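Subject: Re: [shop-list] Hisero grippers, round two
From: Felicja Borkowska

Felicja Borkowska wrote in October:
> Both handhelds are built and the jaws close all the way now. The left
> one still has slop in the trigger, 2 mm or so I can feel but can't
> find. Has anyone shimmed a Hisero body before? Also I need longer
> cables, the ones from Zument don't let me reach the far side of the
> table.

Answering my own post, sorry! The slop was the pivot pin. I swapped it for a shoulder screw from the Endale drawer and it's tight. Thanks to everyone who wrote me off-list about shims, I've kept the notes because the right one may go the same way.

The new cables are on too and I love them. They hang down off the table and I mostly forget they're there, though I do want some kind of clip near the wrist. Ideas welcome.

So tonight I got to play - I mean test. I've been packing little cartons into a clear box with a flip-up lid, one in each hand when I'm feeling brave.

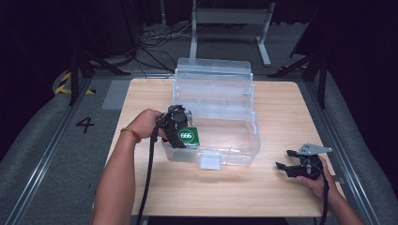 Left gripper with the green 666 carton over the tray, right one empty.

I ran it 29 times and dropped the carton twice, both times when I squeezed too early and caught it by a corner. The cartons are pretty forgiving. Closing the lid is the part I'm bad at, the jaw tips want to skate on that plastic. I'm thinking of a thin rubber sleeve, or the dip coating Wosico sells if somebody has an open can I could buy a bit of?

I'll be at the shop until 9 most evenings if you want a turn. Please put the hex keys back in the roll - I'm still short the small one.

Felicja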